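Jolia Cube Stacking Demonstrations

README for the two-arm stacking set, release 5

Summary

Jolia is a set of tabletop stacking demonstrations recorded by remote control on a two-arm robot. An operator drives both arms at the same time and stacks colored cubes in the middle of a table. The set holds 3,710 episodes. Each episode is one attempt at one stack, from the operator's start signal to the stop signal.

The data was recorded at the Brevorside lab of Bruvesbridge. Questions go to Volkan Demirtaş, who maintains the files and the loader. This version of the README was last edited September 3, 2018.

What changed in this release

Release 5 adds 131 episodes recorded in February that were left out of the previous release while their time stamps were being repaired. Episode numbers from earlier releases have not changed. The gripper opening is now stored as a fraction from 0 (closed) to 1 (open) for both arms. Older releases stored it in motor counts for the left arm only, so any code that converts it should be taken out.

The task

The operator builds a stack on the dark square pad at the center of the table. The pad is the target. A stack built next to it is marked as off target, even if it stands.

Either arm may pick up a cube. Operators are asked to keep the arm that is not placing a cube back from the stack, with its gripper open, until it is needed. Passing a cube from one gripper to the other is allowed and is labeled as a handover. The order of colors is given to the operator before each episode and is written in the episode's task field, bottom cube first.

The head camera looks down at the table from between the arms. In it, a green cube rests on a red one on the pad, the left gripper holds a yellow cube just above the tabletop, and the right gripper is open and pointed at the stack.
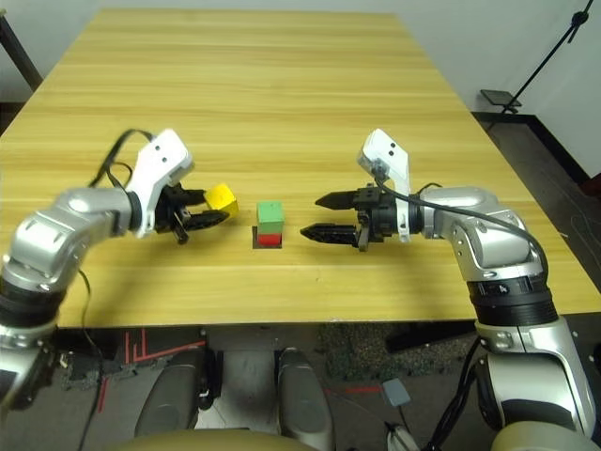
How the demonstrations were recorded

The operator sits at the Altıntaş console with one hand controller for each arm. Moving a controller moves the matching wrist. The trigger closes the gripper, and letting go of it opens the gripper. A foot switch at the console works as a clutch: while it is down, the arms hold still and the operator can move the controllers back to a comfortable position. Clutch time is kept in the recording and flagged, so it can be dropped at load time.

Operators see the head camera view on a monitor and do not look at the table directly. New operators practice until they can finish five stacks in a row without a fault stop. Practice runs are not in the set.

Contents of an episode

head/ holds the color frames from the head camera.

wrist_left/ and wrist_right/ hold the frames from the two wrist sensors.

arms.csv holds joint positions, joint speeds and gripper opening for both arms, one row per time step.

operator.csv holds controller poses, trigger values and the clutch flag.

meta.json holds the task field, the operator code, the result and any notes.

All streams use the same clock. Wrist frames start a little later than the head frames in many episodes, so match by time stamp and do not match by frame number.

Results and labels

The result field has one of four values: complete, off_target, dropped or stopped. "Complete" means the stack was on the pad and standing when both grippers were clear of it. "Stopped" covers operator stops and fault stops. The note in meta.json usually says which one it was.

Failed episodes are kept in the main folders with the others. If you are training a policy to copy the operator, filter on "complete" first. If you are training a success detector, keep everything.

Known problems

Left and right always mean the robot's left and right, as seen from the head camera. The console labels were the other way around for a short time, and a few of the free-text notes still follow the console.

When an arm reaches across the center, its wrist can hide the stack in the head view. Use the wrist views for those steps.

Gripper opening does not tell you whether a cube is held. A gripper that missed its cube closes further than one that has it, but the reading drifts over a long session.

The table, cubes and pad were the same throughout. A policy trained only on this set should not be expected to work on other objects or surfaces.

Use

The data is free for research and teaching. Commercial use needs written permission from Bruvesbridge. Please give the release number when you report results, and send broken episodes to Volkan Demirtaş with the episode number in the subject line.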